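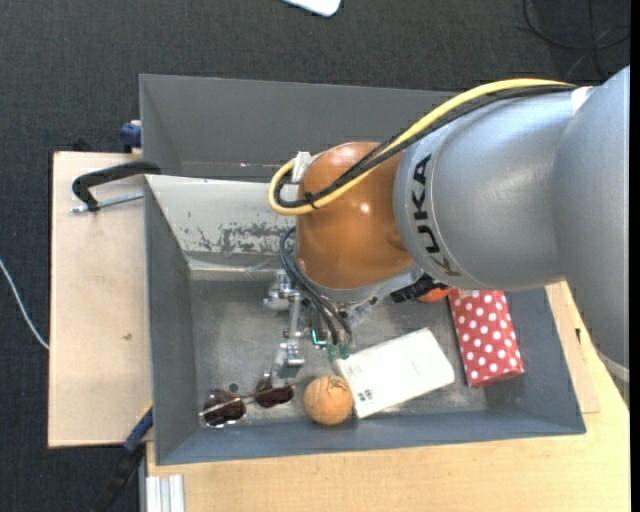

The KUKA arm over the picking bin in our workshop.

About Feremex

We look after one robot cell, and we love it. Feremex began as a Saturday-morning sort of idea between Kamala Murthy and Dinesh Tripathi, who had both spent years mending other people's packing lines and wanted somewhere to do the job slowly and properly. The company opened on 1st January with a secondhand bench and far too many cable ties.

The cell is called Tolentino. It picks mixed objects out of a bin, and the mix is the fun of it: sunglasses, a ball, boxes plain and spotty, whatever we feel like dropping in! Every one asks something different of the gripper.

Most of our care goes into the wrist. The cables have to follow the arm round every turn, so we leave them a proper loop there and check it by hand before each run. Anitha Chettiar wrote our setup routine and it still hangs by the door in her handwriting. Arm to home, power off, look along the cables, feel for anything stiff, nip up the gripper screws, then bring the arm down over the bin at a crawl and watch the fingertip all the way. The bin gets clamped before any of that. If it shifts, even by a hair, we stop and set the position again.

After 200 picks we go over the fingertip block and the small fittings. At 900 the gripper comes off and goes to Manikandan Ramasamy, who strips it down on a clean cloth and is very happy for anyone to pull up a stool and watch (bring questions, he enjoys them).

Scraped paint in the bin doesn't worry us. A rubbing cable does, and we'd sooner lose a morning rerouting it than trust it for one more run.

Malathi Pillai runs our open afternoons in December, when visitors can try the setup routine for themselves with one of us alongside. Groups of up to 18 are welcome, and you don't need to know a thing about robots before you come. Write to Malathi at the workshop to book a place.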